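Mellura Desk Mat, Matte Black, Large

By Piras. Sold and shipped from our Kedgate warehouse.

The Mellura is a thick mat for people who use one table for many things: letters in the morning, sewing in the afternoon, small repairs after dinner. It lies flat from the first day and it does not slide when you lean on it with your elbows.
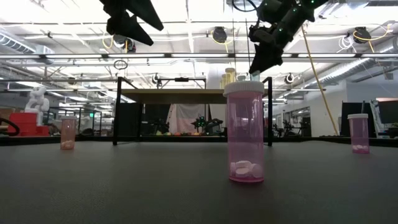
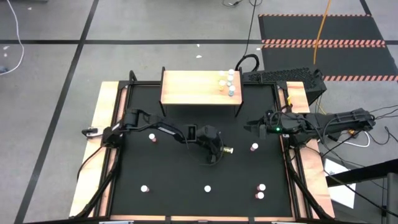 What it is made of
The top layer is a smooth matte sheet, easy to wipe. The bottom layer is natural rubber with a fine pattern of dots. Between them is a thin felt, and this felt is what makes the mat quiet. If you drop a screwdriver on it, you will still hear it, but your neighbor downstairs will not.

Sizes
Large: 63 inches wide, for a full desk or a dining table.
Small: made to order, please write to us with your measurements before you pay.

The mat can be trimmed at home with a sharp knife and a metal ruler. Cut from the top side, slowly, and make two or three light passes. A mat which was trimmed cannot be returned, so please measure the table twice. We say this to every customer and still we receive some sad letters.

Cleaning
Warm water and a drop of dish soap are enough for most dirt. For ink, use the Prumell cleaning cloth (sold separately) and rub in small circles. Do not use acetone, and do not put the mat in a washing machine. Dry it flat. If you hang it over a door, it will keep the shape of the door for some days.

Heat
The Mellura is not a cooking mat. A cup of tea is no problem, a pan from the stove is. Soldering irons must stay in their stand.

Smell
New rubber has a smell, and we prefer to say it here. Leave the mat open in a room with a window for 2 days and the smell becomes weak. Customers with a sensitive nose can ask for a mat that was already aired in our warehouse -- there is no extra cost, only a longer wait.

Wear
The surface was tested in our own workshop with up to 2,000 wipes of a damp cloth, and the color stayed the same. Knife cuts will show. This is a desk mat, and for daily cutting we recommend a real cutting mat on top of it.

Delivery
The mat comes rolled in a strong tube, with 4 corner clips inside. Unroll it with the rubber side down and put the clips on overnight. In winter let the tube stand in the warm room for an hour before you open it.

Returns are accepted if the mat is not trimmed and the tube is not damaged.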